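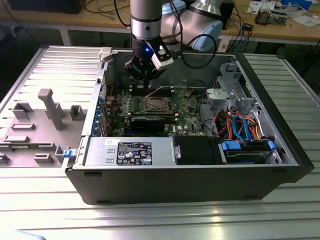 Search tips Enter keyword Go

Setting up the arm for memory slot work

Lay the tower on its side with the board facing up and the long edge parallel to the table grooves. Square it to the grooves before teaching anything. A case that sits slightly rotated will pass at the first slot and miss at the last.

Clear the slots of dust with a hand blower. Open the latches by hand on the first run – the fingers can push them later, once the height is known.

Teach the hover point first, then the approach. Jog down at the slowest speed and stop when a strip of printer paper drags between fingertip and latch. Save that height under the case model. Ours are saved as Suler 258 and Suler 869, after the two fixture sheets Ivone Seixas wrote up in May.

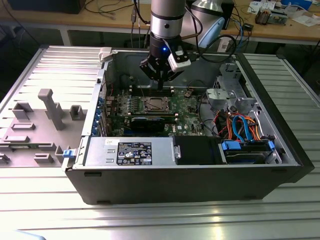
Route the arm cable with enough slack for full wrist rotation, and check it again at the lowest point of travel. A loop that looks generous at the top can pull tight inside the case. Tie it at the joint, never at the gripper body.

Wipe the fingertips with alcohol at the start of each shift. Check the fingertip screws at the same time. If the two fingers close unevenly, re-zero the gripper before touching the taught points. Suha Azar lost a morning correcting points that were fine.

Keep loose drive cables out of the approach path. A strip of low-tack tape is enough.

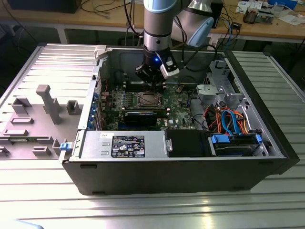 Do the points need to be taught again after a fingertip change?

Only the height, in most cases. Run the paper check at the first and last slot – if both drag the same, save the new value and leave the rest alone.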